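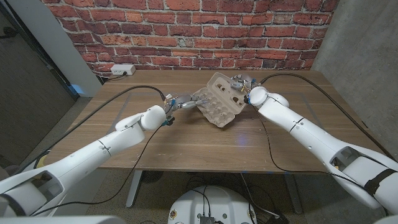 Photo: Sondano

How to start vegetable seeds in egg cartons

Updated 27 September 2026

Molded-pulp egg cartons make decent seed trays for the first few weeks. They cost nothing, they hold water fairly well, and you can cut them apart when it is time to plant out. Foam and clear plastic cartons can be used too, but the steps below are for pulp.

What you need

A pulp carton with the lid still on
Seed-starting mix
A waterproof tray with a rim
A thick needle or small nail
Spray bottle
Labels

Step 1. Cut the lid off along the fold. Keep it. Set under the cups, it soaks up extra water and keeps the bottom from going soft too soon.

Step 2. Poke one hole in the bottom of each cup from the inside out. Make it small. Big holes let the mix wash through.

Step 3. Wet the mix in a bucket before you fill anything. It should clump when squeezed but not drip. Dry mix floats when you water it and the seeds go with it.

Step 4. Fill the cups to just under the rim and tap the carton on the table to settle the mix. Don't press it down.

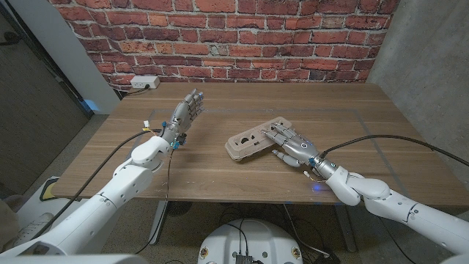
Step 5. Sow two seeds per cup. Lettuce goes on the surface with a light dusting of mix over it. Tomatoes and peppers go in a little deeper. Skip squash and beans – their roots outgrow a cup in days and they do better sown straight in the ground.

Step 6. Label each row now. Pencil lasts longer than marker on damp labels.

Step 7. Cover loosely with plastic wrap and keep the tray somewhere warm. Take the wrap off as soon as you see green, then move the tray to your brightest window or under a lamp.

Watering

Egg cups are shallow and dry out fast. Check every morning. Pour a little water into the tray, wait 5 minutes, and tip out what is left. Use the spray bottle until the seedlings have their first true leaves.

Moving them on

Snip the weaker seedling in each cup once both are up. When roots show at the hole, cut the cups apart, tear the bottom off each one and pot it up. Bury the rim completely, as exposed pulp pulls moisture out of the soil.

If you see white fuzz on the carton, water less and open a window. Seedlings that fall over at the base won't recover, so throw out that cup and start it again with fresh mix.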